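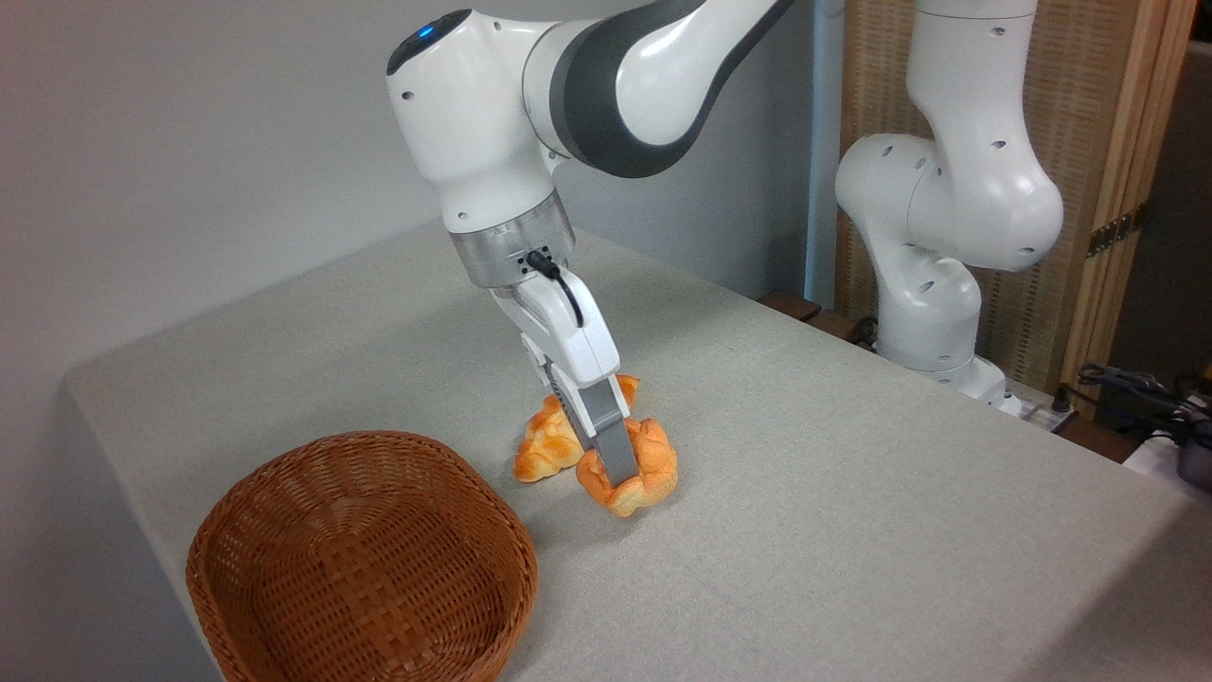
The baker of the Lokoditz bread stall asked me not to print her name. "Write about the rolls," she said, "they have worked more than me." So I write about the rolls. We met in the back of her shop in Fletstead on Saturday, October 20, 2018, after the market was closed, and she gave me tea and the end of a rye loaf with butter.

She makes many kinds of bread, but people drive from Dastcombe for the knotted roll. It is small, and it is tied by hand.

"You make a rope from the dough," she told me. "Then one knot, and the ends go under. If you pull too strong, the roll is tight and it opens on the side in the oven. My first month, all of them opened. I sold them anyway, cheaper. People were very kind, or very hungry."

I asked where she learned the shape. She said that her aunt made a similar one, but bigger and with poppy seeds, and only for holidays. The smaller size was her own decision. She wanted a roll that a child can finish.

The color is what customers speak about first. It is a deep gold, almost orange, with paler lines where one part of the knot pushes up against another. She brushes the dough with egg 2 times, once after shaping and once just before baking.

"The second time is for the shine," she said. "The pale places I leave. Some bakers want to paint everything. I like that you can see how it was tied."

We talked for a long time about flour, and I will not repeat all of it. She was buying from a mill that closed in February, and for several weeks the dough was, in her word, "lazy." Now she buys from Masilela, a small supplier, and she had to change the water in the recipe 3 times before she was satisfied. She keeps a school notebook with these changes, and some pages are stuck together with old egg.

Then there are the baskets. She serves and sells the rolls from shallow wicker ones, oval, in a reddish-brown weave. I expected a story about tradition, but she laughed at me.

"They are easy to carry," she said. "A deep basket is bad for this bread. You put rolls on top of rolls, and the bottom ones become flat. In a shallow one you have a single layer, and everybody can choose."

Does everybody choose? "Oh yes. They look for the biggest one. They are all the same weight, I use a scale — but they look."

Last year she sold 2,863 of the knotted rolls at the market. She knows this because she wrote it every week on the last page of the notebook. She does not want a second stall. She has one oven and one good shoulder, and she would like to keep both.

Before I left, I asked how to keep the rolls at home. She said a paper bag until evening, and after this the freezer. To make them warm again, sprinkle a little water over the crust and put them in a medium oven for a few minutes. She does not approve of the microwave, but she admitted that her own family uses it.

The stall is open on market days from seven in the morning. The knotted rolls are usually finished by ten.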